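Project report: setting up and looking after the two-arm table cell
Gonzalo Cuesta
March 21, 2021

What this covers

My part of the project was the cell itself. Not the learning code, that is in the Ansari report. Cell means two arms with hands, one table, the items on it, all in simulation. I set it up, kept it running, and fixed it when it broke. Name in the repo is Mumby, so that's what I call it from here.

Setup

Started in September from the old Seso cell, which had one arm and a gripper with two fingers. Kept the table and threw out most of the rest. Second arm is a mirrored copy of the first. That was a mistake at first, becuase mirroring the mesh does not mirror the joint limits. The left thumb bent backward through the palm for a whole week before I looked at the numbers instead of the picture.

Order I load things now:
Table first, then arms, then fixed items (rack), then loose items.
Let everything settle for 28 steps with the arms parked.
Check for overlap. If anything overlaps, stop and reload, don't nudge it by hand.
Open both hands all the way, close, open again.
Only then start a run.

The open/close check looks like a waste of time but it caught the thumb thing coming back twice after merges.

Faults and fixes

1. Box shaking in the hand. Cardboard box was one solid shape for contacts, so the fingers fought with a wall that wasn't really there. Split it into separate walls and flaps. Much better. Still shakes a little if the grip is only on a corner.

2. Right hand drifting down over a run. Gravity compensation was using the mass from the old gripper. New hand is heavier. Put the right mass in and the drift went away. Should of been the first thing I checked.

3. Fingers catching on the rack rods. The rods are thin and at the old time step a fingertip could pass right in and get stuck. Cut the time step in half, made the contact shape on the rods slightly thicker than what is drawn. Runs are slower now, I think it's worth it.

4. Round items rolling away. Tomato and lemon both. Added rolling friction. The tray rim was also missing from the contact model so they went straight through it, found that by accident.

5. Log filling the disk. Kisix (the logger) saved every contact. Now it keeps only contacts on the hands and throws out the rest.

Care routine

Before every batch: load check, hand check, look at one render from the top camera. After 1,000 resets I restart the whole process, there is a memory leak somewhere I never found. Longest the cell went without a restart was 2,068 resets and then it locked up with no error message, so don't try to beat that.

Keep the joint limit file in one place. We had two copies for a while and I fixed the wrong one. Write down the change, the date, and which arm. "Fixed hand" is not a useful note, I wrote that one myself and had to redo the work.

Not done

Memory leak, see above. Corner grip on the box. The wrist on the left arm still makes a small jump at startup, goes away after settling, didn't have time to chase it. Whoever takes over Mumby next should start with the wrist. The top camera render goes in the report folder with the settings file, same name on both.
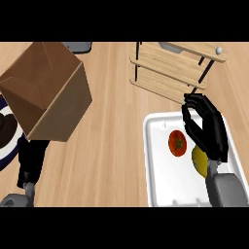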